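Gronach Creek Water Project
Progress report to the Dwivedi Fund
13/09/2021

We have had a great season and are happy to share it with you. When we started in February, the plan was to test the creek at six spots between the Jiston bridge and the old mill. We are now sampling at nine, and the three new ones have already told us a lot about where the road salt goes after a thaw.

Sampling
We have collected 300 samples so far against a target of 400 for the full grant period. Nitrate readings upstream of the bridge have stayed low all summer. Downstream is a different story - two of the sites go up sharply after heavy rain, and we think the culvert on the east bank is the source. Following that culvert uphill is the job we are most excited about for the fall.

We lost a week in the spring when the water was too high to wade safely. Those samples were not made up, and the gap is marked in the data file.

Schools
The 2 schools taking part have been wonderful. In all, 30 students came out to the creek, learned to use the turbidity tubes, and found more mayfly larvae than we ever expected (a very good sign!). Both schools have asked to come back next year, and one wants to run its own site.

Spending
We are within budget overall. Travel came in under, mostly thanks to shared rides, and test supplies came in over after the price of reagent packs went up. We would like to move the leftover travel money to supplies and will send the request form separately.

Lab work
Turnaround is much better than it was. Results used to sit for weeks before they reached the Fekus database, and now most are entered within a few days of collection.
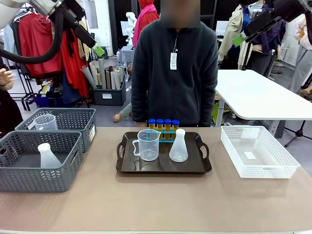
Baskets and glassware on the bench, including a clear plastic measuring beaker.

Next steps
- Finish the remaining samples before the first hard freeze
- Walk the east bank culvert and map every inlet
- Send site summaries to both schools
- Repeat the mayfly count at the mill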